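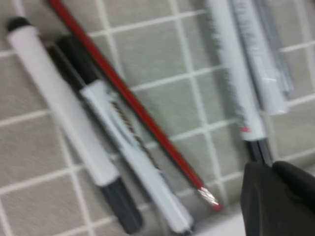
A pen, markers and a red pencil on the tiled worktop, seen from the gripper.

Progress report to Nesrin Uysal, Skudcombe equipment fund
May 29, 2022

Hello Nesrin,

A quick one on the Tiltetti arm kit, as I've now had it going for 7 weeks and you'll want to know where your money went! The kit came from Niskanen in April, and Bence Sárközi and I had it bolted down and talking to the laptop by the second evening (the manual is decent, the wiring diagram less so).

We're trying it on stationery because that's what the Cirkcombe sorting bench handles most. So far we've logged 300 picks, and 200 of those ended with the right thing in the right pot. I was hoping for better, but the early runs drag it down badly, and most of the misses are thin items lying close together. Pencils are worse than markers. Anything in a shiny plastic sleeve is a pain as well, and I'd like to give that a proper go next.

The wrist camera is my main grumble. It's fine when the arm is still, but the pictures smear when it moves at any speed and you can forget about reading the lettering on a barrel. Niskanen say there's a setting for shorter exposure, which I haven't found yet. Bence reckons more light over the bench would do as much good, so we're going to try that first, it's cheaper.

The gripper itself I really like. Blunt rounded fingertips, so no scratched tiles, and swapping it over takes me a couple of minutes with one hex key.

Spending is inside the budget apart from 2 spare cables, which I've put under sundries. Could you tell me if that's the wrong heading? I'd also like to keep the loan laptop until the plastic sleeve tests are done, if Skudcombe can spare it.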